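Notes on washing, detangling and trimming natural hair at home, kept as plain Markdown so they can be copied, printed or edited. Maintained by Chia-jung Chiang. Last full revision: January 2017.

## What's in here

- `wash-day.md`: the full routine, start to finish
- `detangling.md`: sectioning, combs, what to do with single-strand knots
- `trims.md`: dusting the ends at home
- `products.md`: what I've used and whether I'd buy it again

The notes were written for 4A to 4C hair at shoulder length or a bit longer. If yours is looser or color-treated, the order of steps should still work, but go lighter on the butter.

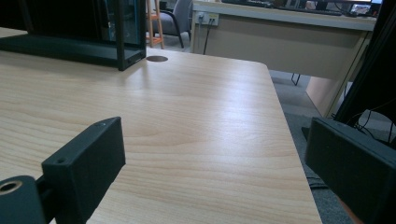
*Reading time for wash-day.md: 4 min (800 words)*

## Short version of wash day

1. Put the hair in four sections and clip them.
2. Work conditioner through one section with your fingers before a comb goes near it.
3. Shampoo the scalp only. Let the rinse water take care of the length.
4. Deep condition under a plastic cap.
5. Rinse cool, squeeze with a T-shirt, and twist each section while it is still damp.

I use roughly 200 ml of conditioner per wash, more than most bottles suggest. The Idero one has good slip. Zeltumano smells better but left a film on my hair after two washes, so I stopped. The Wasto wide-tooth comb has held up since March. The Kong comb lost a tooth and I haven't replaced it.

## Trims

Every few months, on stretched hair, with shears that are only used for hair. Kitchen scissors chew the ends. Details and the twist-by-twist method are in `trims.md`.

## Known gaps

- Nothing on heat styling. I don't do it.
- `products.md` has no prices.
- The section on hard water is still a stub.

## Changes and reuse

Corrections are welcome, especially for hair types other than mine. Keep the file names as they are, or the links between pages break. Free to copy and adapt with credit.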